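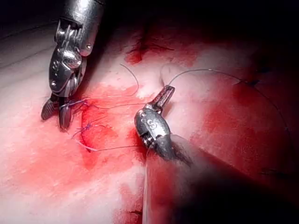 Figure 4.1 Two metallic surgical instruments, with suture threads crossing the surface between them.

Chapter 4
Who Keeps the Customers? Restraints After a Sale

I bought my first business from a woman who then opened up again 3000 metres down the road. My lawyer had asked me twice whether I wanted a restraint clause, and I'd waved her off (I liked the seller!). By April I'd lost half my regulars.

So let's talk about restraints. A restraint is a promise by the seller to stay out of your patch for a set time, and courts will look hard at how wide you've drawn it. Too wide and you may end up with nothing at all.

We'll follow one made-to-measure sale through the chapter — Gemma Cheetham selling Prindville, her catering supply business, to Tiina Hyvönen. The customer list has 798 names on it, and both of them think they know what it's worth. Grab a pencil and read clause 4 first, then we'll look at goodwill.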